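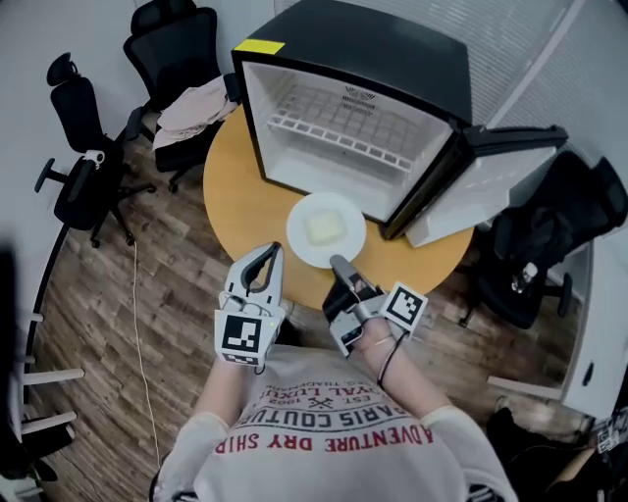
Residents of Bolbridge will have to pay a deposit on mini refrigerators starting in October, under a rule the town council passed on Tuesday night. The charge applies to any cooling appliance small enough to sit on a table, like the black one with a white wire rack shelf inside, and is meant to keep old units from ending up in dumpsters and along roadsides. Full-size refrigerators are already covered by a pickup program and will not be affected.

Buyers will pay the deposit at the register and get it back when they bring the unit to the transfer station on Callitz Road. The amount has not been set. The council left that to the public works department, which must post a figure on the town website before the rule takes effect.

The town hauled away 1,276 small appliances last year that had been left outside the normal trash system. More than 600 of them were compact refrigerators or coolers, according to the public works report that went to the council in the spring. Most turned up in the two weeks after spring classes let out, when student renters on the east side of town clear out their apartments.

Small refrigerators cost more to handle than most other dumped items. Compressor models hold refrigerant that has to be drained by a licensed worker before the metal can be recycled. Smaller units that cool with a fan and an electric plate carry no refrigerant, but they still contain circuit boards and foam, and the county landfill will not take them whole. The transfer station now sorts the two kinds by hand.

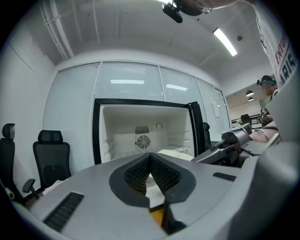
Crews have also had trouble with units left out with the doors still attached. State law requires doors to be removed or secured before a refrigerator is put at the curb, whatever its size. The town can write a ticket for a violation but seldom does — in most cases there is no way to tell which apartment the unit came from.

The vote was 6 to 2. The two members who voted no said they supported the goal but thought the deposit would push shoppers to stores in Grokedbridge, 15 minutes away, where no such charge exists. One of them asked for a one-year delay so that the two towns could write a shared rule. That motion failed.

Janssen Appliance, the only appliance dealer on Main Street, told the council in a letter that it could live with a deposit if the town handled all the refunds. An early draft would have made stores take back old units and store them until pickup. The store said it had no room for that, and the section was dropped before the final vote.

Online orders were the other sticking point. The rule covers units shipped to a Bolbridge address, but the town has no direct way to collect from an out-of-state seller. For now those buyers will be asked to register the appliance and pay the deposit at town hall. Several council members said they expected few people to do so, and the public works department was told to report back on the problem after the first winter.

Landlords who supply small refrigerators with furnished rooms will pay the deposit only on new units. They may transfer it to the next owner if a building is sold. Appliances bought before the rule starts can be dropped off at the transfer station without charge, but no money will be paid out for them.

A receipt or the deposit sticker will be needed for a refund. Stickers will be given out at the point of sale and should go on the back or side of the unit, where they are less likely to be scraped off during a move. Lost stickers can be replaced at town hall with proof of purchase. Refunds will be made by check or as a credit on a water bill, and no cash will be kept at the transfer station.

The station is open weekdays from 7 a.m. to 3 p.m. The council also agreed to pay for longer hours during the last two weeks of May, with the gate open until 7 p.m. and one extra worker on the appliance dock. Units should be emptied, unplugged overnight and free of standing water before they are brought in.

A separate proposal to cover window air conditioners was sent back for more study and is expected to return to the agenda early next year.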